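Chapter 4
Showing, Not Typing: Your First Demonstrations

By now you've jogged an arm around from a menu and written a short script or two, and if you're anything like me you came away thinking there must be a friendlier way to do this. There is! In this chapter we put the script aside and show the arm the job ourselves, either by taking hold of it and moving it through the motion (hand guiding) or by driving it from a second set of controls (teleoperation). I learned both in the same month, one December, and I mixed them up constantly, so don't worry if the words slide around for a while.

I like to start people on a box. A small plastic box has walls, corners and a lid to think about, and it's light enough that a clumsy approach sends it sliding. You'll want a table you can walk around and a few ordinary things left lying on it. My students always want to clear the table first. Leave the stuff there, because an arm that has only seen a bare table learns a bare table.
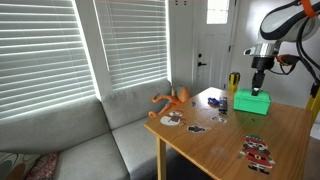 Figure 4.1. The gripper over the green treasure-chest box. Note the toy car, remote control and stickers left on the tabletop.

Look at how the gripper points straight down in Figure 4.1. Coming in from the top is the approach I'd use for your first ten or so tries. It's easy to judge by eye, and if you're off by a little you can lift, shift over and come down again without plowing through everything else on the table.

Malsha Matubbar, who taught me most of what's in this chapter, had a rule about speed: move as if you were carrying soup. I thought this was silly until I played back my own recordings (all 2,744 of them, over one very long project called Verham) and saw how jerky the fast ones were. Every twitch of your wrist gets written down along with the good parts.

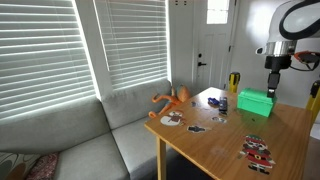
So go slowly, and pause when you reach the object. I mean a real pause, long enough to take a breath. It gives you a clean spot in the recording to point to later, when you're cutting the approach apart from the grasp. You'll do exactly that in Section 4.3.

The next habit is harder to pick up. Vary where you begin. Start one demonstration high, start the next off to the side, turn the wrist before you set out. Vlasta Ionescu and I once spent two weeks on a set where every single run began from the same pose, and the arm we trained on it was lost the minute it woke up anywhere else. We redid the whole thing. I'm still a bit sore about it!
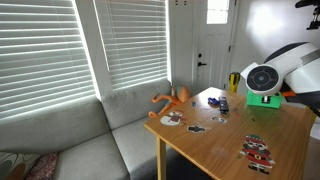 4.1 What the wrist camera sees

You've been judging all this from where you stand, and your view is a good one. The arm's view is a lot stranger. A camera mounted at the wrist turns when the wrist turns, so doors lean over and tables tip up on end, and the object you're after can fill most of the picture.

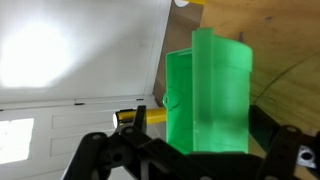 Before you record anything, spend a few minutes moving the arm while you watch only that view. Try to guess which way the hand will go. You'll be wrong a lot at first (I was hopeless), and then somewhere in the second session it starts to click. Pay attention to how much of the object the fingers hide, too, and try a slightly different angle if they cover the part you care about.

Keep a notebook next to you while you do this. Write down which starting poses you used and which runs you'd throw away. We'll need that list in Section 4.2, where we set up the recording itself.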